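# The Strap That Let Go

**A hand-held gripper passed every check its builders had. Then the finger pads began to slip.**

The first report logged at Zaltia was two lines long. An operator squeezed the trigger on a hand-held gripper, lifted a glass jar, and felt the left pad roll inward under load. The jar dropped a short distance onto a padded mat and did not break. The tool was wiped down, closed and opened on nothing a few times, and put back in service the same afternoon.

In the next month, 21 more reports came in. All of them involved the same model, a molded housing with two soft fingers that a person carries and works by hand, so that the motion can later be used to train an arm. The housing was supplied by Sunetti. The fingers were made to Zaltia's own drawing by a small shop called Fekete, which also did the sewing on the covers.

Ákos Bakos, the engineer given the fault, began with the part everyone suspected. The linkage that closes the fingers had been redesigned in March, and the new version had more play at the pivot. He measured it on every tool in the building. The play was inside the limit, and it was no worse on the tools that had slipped than on those that hadn't.

"I lost two weeks to the pivot," he says. "The timing fit so well that I stopped looking at anything else."

What moved him off it was a recording. Each session stores finger opening against time, along with the view from the camera on the tool. On a normal grasp the opening falls, flattens when the pads touch the object, and stays flat. On the bad grasps it flattened, held for a second or two, and then closed a further 3 millimeters with no change at the trigger. The linkage had not moved. The pad had.

The cover on each finger is held by a narrow strap that passes under the pad and catches on a hook-and-loop patch. It is a cheap arrangement and easy to replace. The patch is rated for pull along its face. In use, when the operator tilts the tool to reach over a raised edge, part of the load peels the strap away from one end instead. Peel strength on a worn patch is a small fraction of shear strength, and the patches wore quickly, because operators were told to take the covers off for washing at the end of every shift.

Bakos built a peel rig from a luggage scale and a drill press stand. New patches held 62 newtons before letting go. Patches from tools with a report against them let go far sooner, and the worst one came off when he hung the empty hook on it.

The pre-use check had missed all of this. It called for the operator to close the fingers on a foam block and pull straight back, which loads the strap only along the patch. A strap ready to fail at an angle would pass the test every time. The check had been copied from the procedure for an older tool, which had bonded pads and no strap.

There were no injuries. The most serious event involved a full ceramic pot, which fell from bench height and landed beside an operator's foot. It was classed as a near miss, and the tools were pulled from any task with glass, ceramic or liquid until the fix was in. That restriction took effect on June 30, 2022.

The fix has three parts. The strap is now stitched at one end and fastens at the other with a snap. Covers are washed in place with a damp cloth and changed on a schedule. The pre-use check has a second pull, made sideways with the tool tilted, and the result is written on the session sheet before recording begins.

Older data raised a harder question. Sessions recorded with a slipping pad show a grasp that closes late, and a model trained on them may learn to do the same. Jirkik, the group that processes the recordings, wrote a filter for the late closing step and ran it over the archive. It flagged 1,939 grasps. Most were real slips. Others were soft objects giving way under the pads, and the filter could not tell the two apart. A person is now going through them by eye.

Bakos has kept the worst strap in a bag taped inside the cover of his logbook. The pivot is due for another redesign, and he has asked to see the check procedure first.

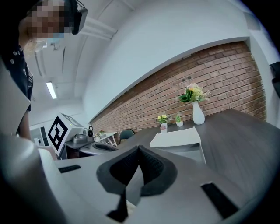 *The hand-held gripper at work, with its padded black finger and the narrow strap or tab beneath it.*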